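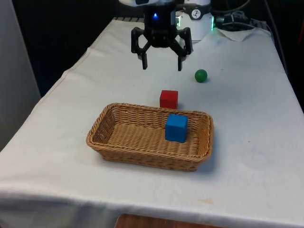
Is a basket and a few blocks enough to teach a small child to tidy up? Perhaps for an afternoon, but the claims made for the Podside tidy-up set go a good deal further than that.

The set went on sale in Burkbridge in May 2024 and has now reached the toy shelves in Moltham. It comes from Hamada, a small firm that sells play goods to preschools, and the idea is as plain as the things in the box. A child gets some cubes and a ball in strong colors, a basket to put them in, and a cloth to spread over the table. The child plays, then the pieces go back in the basket. Then the child is supposed to do it again without being asked.

The price is $87. Most homes with children already own blocks, a ball and something to drop them into, and an old bedsheet does well enough for the cloth.

Hamada says the plain white covering is the point. Toys stand out on it, the firm argues, so a child can see what is left to pick up. Fair enough, as far as it goes. White cloth also shows every smudge and won't stay smooth for long under small hands, and the leaflet has little to say on washing beyond "gentle cycle."

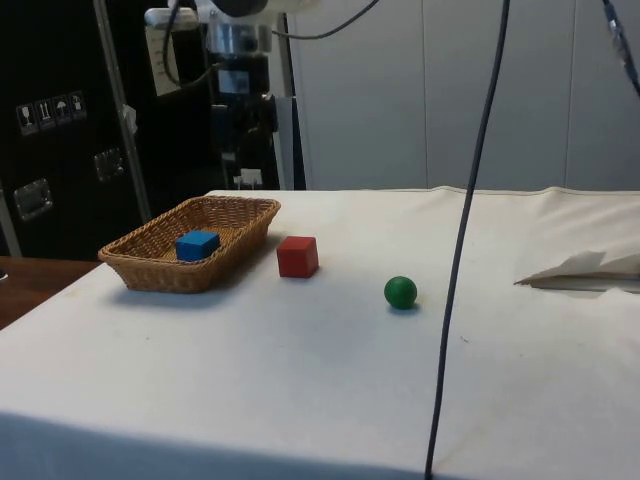 The leaflet has more to say about the order of play. Parents are told to start with one cube, name its color, and wait for the child to put it in the basket before moving on to the next. The ball is meant to come last, as a ball rolls and a cube doesn't. Each session should run 20 minutes, and the makers suggest 2 a day, which will strike many parents of three-year-olds as hopeful.

Then there is the promise on the lid that children will "carry the habit into every room." The firm bases this on a trial at preschools in Burkbridge, but it has not published the results, and a request for them brought only a copy of the sales sheet. The sheet doesn't say how old the children were or whether they kept tidying once the grown-ups stopped watching.

Teachers have used sorting games for years, and a child may well enjoy filling a basket. Enjoying it on Monday says very little about the state of the bedroom floor by the weekend.

Hamada made 2000 sets in the first run and says a larger version, with more shapes and a second basket, will follow in November. It has not set a price. The Moltham library plans to put one of the current sets out in its children's corner, where parents can try it before paying for it. Refills of single cubes are not sold, so a lost one means buying the whole set again.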